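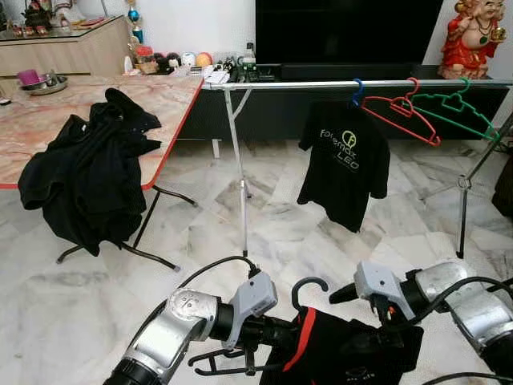

Tatiana Doležal

Room check, laundry and sitting area
Skarkine short-stay apartments, unit 1122
March round, started 4:10 p.m.

Marks used: OK / Watch / Fix / N/A

1. Floor clear between table and drying rack
OK. No bags or shoes in the walkway. Tile is the polished kind, so the note about wet socks stays in the guest folder.

2. Drying rack stands level, feet flat
OK. Pushed it from both ends at shoulder height and it did not walk. The tripod feet take up more floor than the old folding rack did. Guests coming from the hall should be told to go around the table side.

3. Rack pole locked, joints tight
Watch. Right end turned a little by hand. Tightened it. Libor Bartoš to try it again next round.

4. Load on rack
OK. One black T-shirt on the blue hanger, red and green hangers empty. Please keep heavy wet things like bath mats off the pole. They go over the tub.

5. Hangers, cracks and sharp edges
OK. Ran a thumb along each one, including the black one. The spares in the closet were not checked this time.

6. Table steady, edge band attached
OK. Red band is tight all the way around. Legs do not rock.

7. Items hanging off the table
Fix. Black jacket over the front corner, hanging down past the edge. It can catch on someone walking by and pull things with it. Move to a hanger. The metal tray with the pink cup is further back and can stay.

8. Glass top on the cabinet
OK. No chips along the front. Did not lift it.

9. Ornaments
Watch. The figurines are fine for adults. For bookings with small children, Emília Gajdoš wants them boxed before check-in. Box is on the Flasomden shelf, bottom row.

10. Marble-pattern surfaces, seams and stains
Watch. Felt along the darker seams with a fingernail, no raised edge. There is a pinkish-brown mark with blurred sides. Wiped once with plain water, no bleach and no scouring powder. Compare at the next round before anyone orders a stain remover. 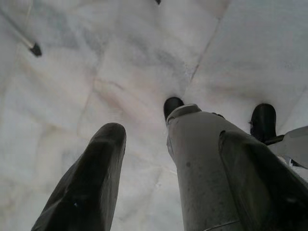
Item 10. Long diagonal seam, with the pinkish-brown discoloration.

11. Outlets and cords near the wet laundry
OK. Cover plates tight. No extension cords under the rack.

12. Window opens for airing
OK. Sticks at first, then moves. Leave open while clothes are drying.

13. Room heater
N/A. Off for the season at the main switch. The 500 watt one from Skurnari went back to the store room.

Open items: 2 follow-ups for Libor (3 and 10), jacket (7) same day. Item 9 only when children are booked.

Copy to Emília Gajdoš. Finished 4:45 p.m.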